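Picnic ware

Picnic ware is the name given to light, reusable plates, bowls, cups and cutlery intended for eating outdoors. It differs from disposable tableware, which is thrown away after one meal, and from camping cookware, which has to stand up to a flame. The term is used mainly in Britain and Ireland. Elsewhere the same goods are often sold as outdoor or garden tableware.

History

Early picnic sets were made for people who travelled by carriage and later by car. They used ordinary china and glass, held in place by leather straps inside a wicker hamper. A full hamper was heavy and usually needed two people to lift it. Enamelled steel became a common replacement. It was lighter and did not shatter, although the coating chipped at the rim and the bare metal then rusted.

Plastic sets spread after the Second World War. Melamine was popular for its hard, glossy surface and for taking strong colours well. Polypropylene came later and is softer, cheaper and more flexible. Many households kept a mixture of the two, built up over the years from several different sets.

Design

Most plastic picnic pieces are round and have sloping sides, so that smaller ones sit inside larger ones. A shallow rim makes a plate easier to hold on the lap.
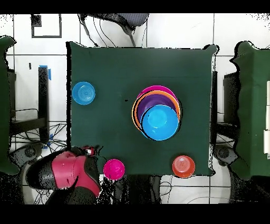 Bright colours are traditional and have a practical use, as a lost bowl is easier to find in long grass. Some sets give each person a colour, while others give each size its own. The Jesdale pattern, sold through seaside shops, followed the second system and was also bought for use in caravans. The later Gollamier range had a small foot under each bowl – this kept it steady on rough ground but made the packed set taller.

Plates are usually between 200 and 260 millimetres across. Bowls for a main dish hold up to 600 millilitres, with smaller ones for fruit or pudding.

Care

Polypropylene can generally go in a dishwasher, and some grades are suitable for a microwave oven. Melamine should not be microwaved, as it may crack or give off unwanted substances when overheated. Both materials scratch under a sharp knife. Tomato sauce, curry and beetroot can leave stains, which fade slowly in sunlight. Pieces put away damp tend to stick together and may develop a musty smell.

Disposal

Polypropylene is recyclable, but not all councils accept hard plastics in household collections. Melamine cannot be melted and reshaped, and normally goes to general waste. Pieces in good condition are often passed on through charity shops.

See also: Hamper, Lunch box, Enamelware, Vacuum flask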